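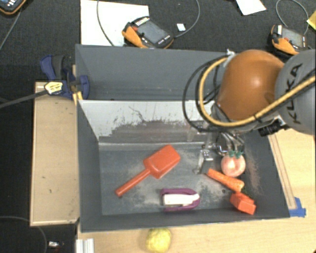

How often should a shared toy bin be emptied and sorted?
Once a week is enough for most rooms, with a fuller sort at the end of each season. A bin used by several groups in one day benefits from a short check every evening.

The Bottom of the Bin
Shared play collections depend on containers that receive very little attention. A review at the Kekdale Play Library suggests they deserve more.

The Kekdale Play Library lends toys to families, preschools and after-school programs across the Kekdale area. Its catalog lists 3,424 pieces, from single wooden blocks to complete kitchen sets, and most of them spend the greater part of their lives in a bin. The bins travel to classrooms and come back. They stand under tables during story hour. They are filled in a hurry at five o'clock and opened again the next morning.

In January the library began a review of its mixed bins, the open containers into which small items are placed when they have no set of their own or when their set has been broken up. The aim was practical. Staff members were spending a large part of each Tuesday looking for missing pieces, and families were reporting that borrowed sets arrived incomplete. The review covered 42 bins at the main building and at the McKinnon Street branch.

A mixed bin fills according to habits that are easy to recognize once a few have been opened. Play food is nearly always present. A toy tomato or a carrot is small, sturdy and attractive to children of many ages, and it tends to leave the play kitchen early in the day. Sand and garden tools follow, especially in wet months when outdoor play moves inside. Blocks come next, usually one or two at a time. The rest consists of parts whose original purpose has to be worked out from the catalog.

The library found that the contents of a bin mattered less to its usefulness than the way the inside was arranged. Bins with one large open space were quick to fill and slow to search. Bins with many small sections were neat on the first day and disregarded by the third, when children and adults alike began to place objects wherever there was room. The arrangement that held up best was a plain division into two parts, one larger than the other.

The library now recommends that the larger part be used for everything that has yet to be sorted and that the smaller part be kept clear until sorting begins. Items that have been identified can then be moved across the divider one by one. The method requires no additional tray or table, and it can be interrupted at any point. A staff member who is called away can return to the bin and see at once what remains to be done. Several preschool rooms have adopted the same practice with older children, who take readily to the task of carrying each object from one side to the other.

Color is a less reliable guide than many people expect. A red scoop and a red block may be the first two things the eye finds, yet they belong on different shelves. Sorting by color produces a pleasing bin and a confused storeroom. The library sorts first by use, with play food in one group, sand and water toys in another, and building pieces in a third. Anything that does not fit is set aside for the catalog desk. Within a group, pieces are then matched to their sets.

Play food calls for some patience. Sets from different makers are often close in size and style, and a carrot from one will pass for a carrot from another until the two are placed side by side. Grekier, whose market basket set is among the most frequently borrowed items in the collection, marks its pieces underneath. Other sets have no marking, and the library keeps a reference sheet for these at the sorting table. Leaves and stems should be checked at the same time. They are the parts most often chewed, bent or pulled, and a piece with a loose leaf is withdrawn until it has been repaired.

Scoops and shovels present a different difficulty. A long handle seldom lies flat in a short bin, and tools placed upright work their way down through the smaller items as the bin is carried. The library advises laying them on the floor of the bin before anything else goes in. Tools that have been used in sand should be brushed out of doors, then washed and dried before they are stored with other toys.

The review also examined the containers themselves. Wear on an inside wall is to be expected in a bin that has seen regular service. Scratches and worn paint collect on the divider and along the floor, where objects are dropped, dragged and scraped out again. The library does not retire a bin for its appearance. It does retire one when paint can be lifted with a fingernail, when an edge has become sharp, or when a seam has opened far enough to hold dirt. Under this standard, 11 bins were taken out of use during the review and sent for repair or recycling.

Cleaning was found to be uneven. Most programs wash toys on a regular schedule, but few had a schedule for the bins. Dust and fine grit settle on the floor of a container and are passed to clean items as soon as these are returned. The library now empties each bin completely once a month, wipes the walls and floor with mild soap and water, pays attention to the line where the divider meets the base, and leaves the bin open to dry overnight.

New containers have been ordered from Skatier in a two-part design with a removable divider. They will be placed first at McKinnon Street, where the storage room is small and bins are stacked up to four high. Older bins in sound condition will remain in service at the main building.

The results so far have been encouraging. In the weeks after the new routine was introduced, 69 stray pieces were matched to their sets and returned to the shelves. Three play kitchens that had been listed as incomplete are available again, and the Tuesday search has been shortened to a single hour before opening.

Programs that borrow from the library may request a copy of the sorting guide at either desk. Returned bins need not be sorted in advance, but borrowers are asked to remove food wrappers, paper and loose batteries, and to tell the desk of any piece known to be broken.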